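Progress report, student robotics project "Gravier"
Submitted to: Haltura Education Fund
Prepared by: Yaqin Wei, project coordinator
March 19, 2024

Dear Ms. Nadar,

Please find our second progress report for the student project Gravier. It covers the time from the start of the term until now. I have tried to keep the same order as in the application, so that you can compare it with the plan.

1. Work done in this period

The students finished the first task set, which is opening and closing of doors and drawers in a normal room. For this we do not use the arm yet. A student holds one gripper in each hand and does the task, and the movement of the grippers is recorded through the marker cubes on top of them. Later the same movement is given to the arm in the lab. The club has two pairs of grippers. One pair was bought with your grant and the other pair was lent to us by the engineering department.

The goal in the plan was 200 good recordings before the end of the period. We reached this goal for the drawers, but for the lockers we are still behind. The lockers are more difficult than we expected. The handles are recessed, and the fingers of the gripper must enter at the correct angle or they slide away. Tianyou Xie, who leads the recording group, wrote a short guide for new members on how to hold the wrist, and after this the number of failed recordings became smaller.
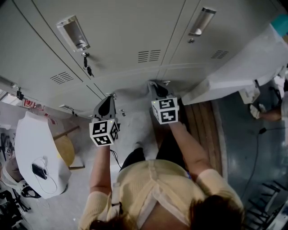
Recording session at the lockers, with one gripper in each hand.

We also learned that the cable of the gripper needs attention. In the first weeks it was pulled out several times when a student turned the body too fast, and the recording was lost. Now the cable is fixed with a clip at the waist. It is a simple solution, but the students found it by themselves and I was glad to see it.

2. Students

At this moment the club has 17 members. Most of them had no experience with robots before. Soon-im Ok gives the introduction lesson for members who join in the middle of the term, and she has prepared her own slides for it. Three members left the club because of exams. They told us they would like to come back in the next school year.

The software group is smaller than I wished. They write the program that checks each recording and marks the ones where a cube was hidden from the camera. The program works for short recordings. With long recordings it stops with an error, and the group has not found the reason yet. Until it is repaired, the long recordings are checked by hand, and this takes much time from the other work.

3. Budget

Spending is within the plan, with one change. We ordered spare finger pads from Poon, because the first ones were worn at the tip. This cost was not in the application. We covered it from the line for printing, where some money was left. The invoice is attached. If the Fund prefers another way to book it, please tell us and I will correct the table.

4. Next steps

In May the club will take part in the Cirnisex school meeting, where each team shows one task with its arm. We have chosen the locker door. Before that we have to complete the missing locker recordings, repair the checking program and test the arm with a closed door. So far it was tested only with a door that was already a little open.

Shireen Sithole from the engineering department agreed to help us with the arm during the test days. We have also asked the school for a longer use of the room and are waiting for the answer.

I have one question for you. The application says that the final report must include a video. Please let me know if the video should show the faces of the students, as in this case I need to collect the permission forms from the parents early.

With kind regards,
Yaqin Wei

Attachments: budget table, invoice for finger pads, guide for new members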